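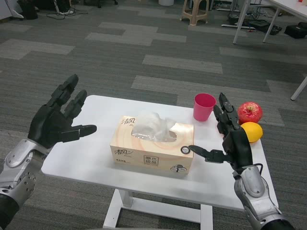
November 11, 2018. Hand controller comparison, Pela firmware against the old Trirkden one, same pair of hands for both. Gumaro flashed the left and right boards before lunch and I redid the thumb zero on each side, as the right one had drifted since October. Object set is the usual one: tissue box as the main target, with the pink cup, the apple and the lemon kept on the table as things to be avoided. The box goes near the middle with its long side facing the robot. I left the fingers in whatever pose the controller gives on startup, which with Pela means the left comes up open and the right partly closed. Need to ask Aasen if that is meant. It is a nuisance when the right thumb ends up that close to the box before anything has been commanded.

Settings for both controllers: position mode on the arms, current limit on the fingers at 30 per cent, thumb at 60. Loop rate on the hand bus nominally 1000 Hz. Log numbers start at 456.

First thing to sort out was the approach. With Trirkden we always brought the palms in from the sides and then closed the fingers, and the closing did most of the squeezing. Pela lets you hold the fingers stiff and use the arms for the squeeze. I prefer that on a cardboard carton, where the ends are the strong part and the long faces give way if you press with a single fingertip. So the pose I am using for the comparison is fingers up along each end, thumbs turned inwards and low, pointing at each other.

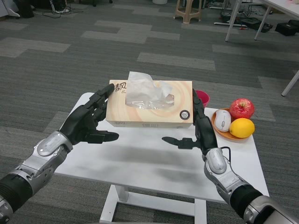
The thumbs are the part I am least happy with. On paper they should sit level, so that they can take some of the weight if the box slips. In the Trirkden files the thumb joint is given as an angle from the palm, in the Pela files it is an angle from the rest position, and the offset between the two is different left and right. Gumaro Villaseñor has a conversion script but it assumes the right hand is a plain mirror of the left, and with our right wrist it isn't. I typed the right thumb values in by hand for now. They are in the comment at the top of the pose file – please don't run the script over it.

Cable on the right wrist: still the long Arnico one. It loops out on the outer side and I don't want it near the plate when the arm rolls. A shorter one is on order. Until it arrives keep the right wrist roll within the limits Gumaro set.
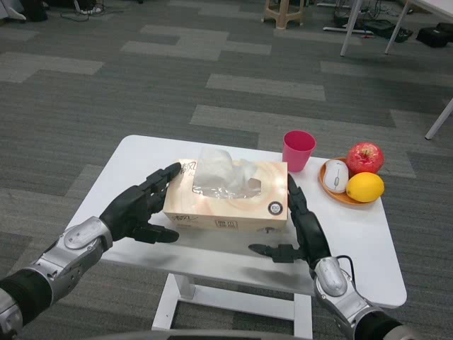
For scoring I want three things out of each log: finger current at first contact, difference between left and right arm force once both ends are touched, and time for the force to settle. Box crush to be judged by eye and written in the sheet. Swap in a new carton if an end gets dented, otherwise the later runs look softer than they are.

To do:
Ask Aasen about the startup pose.
Fix the mirror assumption in the script, or give each hand its own table.
Repeat with the thumb limit down at 30 to match the fingers.
Check timestamps on both hand boards against the arm clock before reading anything into the settle times.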